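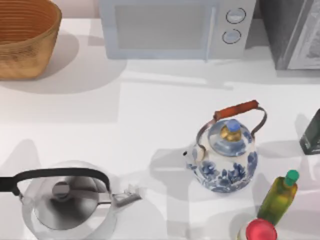
1/ Zirkden Savings Bank has completed its internal review of overdraft and account maintenance fees charged to customers of the former Leline Credit branches. We are posting the main findings in this thread for customers who have asked for them in one place.

2/ The review found that 338 personal checking accounts were charged a monthly maintenance fee that should have been waived under the terms those customers agreed to when they opened their accounts with Leline.

3/ The waiver applied to any customer who kept a daily balance of $1,000 or more. When the accounts were moved to our system, the balance test was set to read the lowest point of each day. Under the Leline terms it should have read the balance at the close of business.

4/ A customer whose rent payment cleared in the morning and whose paycheck arrived in the afternoon could therefore fail the test, even though the closing balance met the requirement. Most of the affected accounts show this pattern.

5/ Every fee charged in error will be refunded in full, with interest. Customers do not need to file a claim, visit a branch or call us. Refunds will appear on the statement as "Fee adjustment – Leline terms."

6/ Where an incorrect maintenance fee caused an account to become overdrawn, the overdraft fee will also be refunded. If a payment to a landlord, utility or other company was returned as a result, please send us the notice of any late charge. We will repay that charge as well.

7/ Customers who have since closed their accounts will receive a check at the last address we hold. If you have moved, please update your address by phone or at any branch. A closed account number is enough for our staff to find the record, and an old statement will also do.

8/ Savings accounts, certificates of deposit and home loans were checked as part of the same review. No errors were found in those products. Business checking is being examined separately and that work is still open.

9/ The review was led by Declan Conneely, head of retail operations, with outside accountants from Mac Suibhne. Mac Suibhne tested the corrected balance rule against past account records before it was put in place. The corrected rule is now running on all former Leline accounts.

10/ From Mr. Conneely: "Customers raised this with our branches before our own checks found it. Several were told that the fee was correct. It was not, and I apologize to each of them. A complaint about a fee will now be compared with the customer's original agreement before we reply."

11/ To that end, the branch complaint process has changed. Fee complaints from former Leline customers now go to a central team, which has access to the original account agreements. Branch staff did not have this access in the past.

12/ The central team will give a written answer within 30 days. If the answer is no, the letter will name the section of the agreement we relied on and explain how to ask for a second look by someone who was not involved in the first decision.

13/ The bank has also ended the $2 charge for paper copies of past statements for all personal customers. Customers who paid this charge while looking into a maintenance fee will have it returned along with the fee.

14/ Some customers have asked whether the error affected their credit record. Maintenance fees are not reported to the credit bureaus. In cases where an overdrawn account was passed to our collections unit, we have withdrawn the account from collections and will write to the customer to confirm it.

15/ Others have asked about Hivport, the mobile app used by Leline customers before the move. Hivport has been retired and its balance alerts are no longer sent. Customers who relied on those alerts can set up new ones in the Zirkden app under Account Settings. Alerts are free, and they can be sent by text message or email.

16/ Please be careful with calls or messages about these refunds. We will not ask for your password, your PIN or a one-time code in order to pay you. We will not ask you to pay anything first. If you receive such a request, end the call and contact us using the number on the back of your card.

17/ Refunds to open accounts begin Tuesday and will be posted in batches overnight. Checks for closed accounts will follow by mail. A letter setting out the amount, the months covered and the interest will be sent separately, and in some cases it may arrive after the money does.

18/ If you believe your account was affected and you have not received a letter by the end of January, please call the customer line or speak to a branch manager. Please do not post account details in reply to this thread.

19/ Update: several replies ask whether the interest is taxable. It may be. Customers whose refund interest must be reported will receive the usual tax form from us. The refunded fees are listed apart from the interest in the letter.

20/ Update: joint account holders will receive one letter per account, addressed to both names. The refund is paid into the joint account. If the account is closed, the check will be made out to both holders.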